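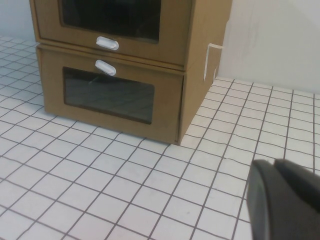
Cardboard drawer boxes, stacked, with white oval pulls.

Section 4: Adding a flight to your Wostine trip planner
Last updated September 14, 2020

I set up every trip of mine this way, and once you've done it a couple of times it goes fast. You'll need your confirmation email from the airline and the Wostine app, signed in. (If you haven't made an account yet, go back to Section 2 first, I'll wait!)

1. Open the app and tap Trips, then New Trip. Give it a name you'll recognize. Mine for January is just called Fulmont.

2. Tap Add Flight and type in the 6-character booking code from your email. Capital letters or small ones, it doesn't care.

3. Type your last name exactly as it is on the ticket. Leave out accents and hyphens if the airline did.

4. Check the airports and times that come up. Everything shows in local time, so an overnight flight can look weirdly short – or like it lands before it leaves.

5. Tap Save, then turn on Gate Alerts.

Note: If you're connecting at Hopkin, both flights should show up under the one code. When I booked mine as separate tickets I had to run through steps 2 to 5 again for the second leg, and you will too.

Note: The Lollodside shuttle isn't in the flight list. Add it by hand under Ground Travel.

Caution: Deleting a flight from the planner does not cancel your ticket. You still have to do that with the airline, and please do it before you clear the trip, so you've got the booking code handy.

Caution: Alerts need a connection. Before I leave the house I save the trip offline (tap the little arrow next to the trip name) and keep the confirmation email too.

Seats and bags are in Section 5.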